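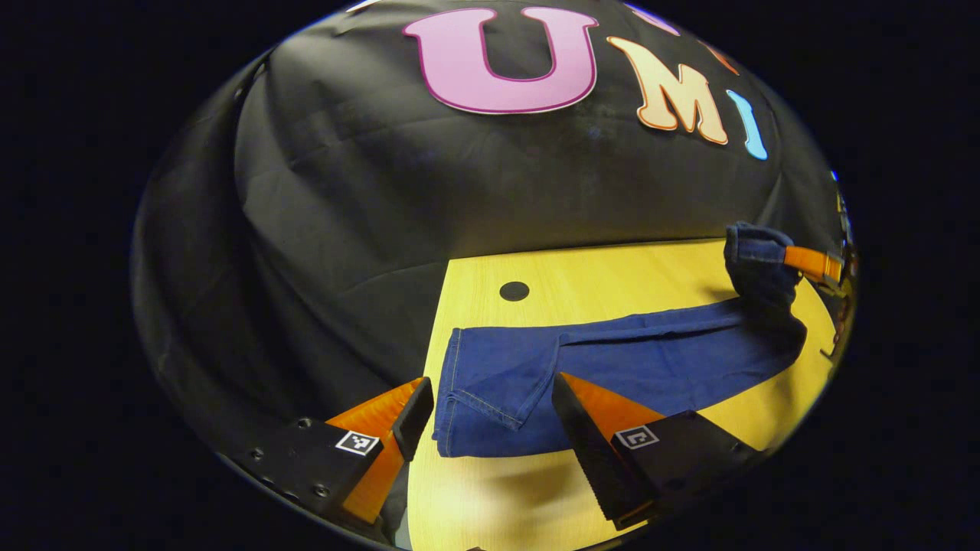
Hand-held gripper budgeting is the planning of purchases for work in which people collect handling data with hand-operated grippers before, or in place of, buying a robot arm. It is treated as a branch of equipment planning and is usually settled one budget year ahead.

Costing

A plan normally lists grippers in pairs, as tasks such as folding clothes need two hands. Cameras, printed markers and mounting plates are entered as separate lines. Soft fingers and fingertip pads are classed as consumables - they wear at different rates from the body and are reordered in sets of 20. Tables, backdrops and garments fall under room costs.

The Kovby method, set out by Prapai Ratanaporn, divides spending into four parts: tools, spares, room and labour. Labour is often the largest. Charito Catacutan later added a fifth part for data storage, which Kovby had counted under tools.

Timing

Orders are commonly placed in December for delivery within six weeks. Hostano, a supplier, quotes for a minimum of three pairs. Skindard leases single pairs by the month, with pads charged separately.

Arm purchase

The decision to buy arms is generally deferred until the first data set has been reviewed. Finger mounts should match those of the hand-held tool, or an adaptor must be costed.

See also: Gebremichael schedule; Spares ratio; Lease or buy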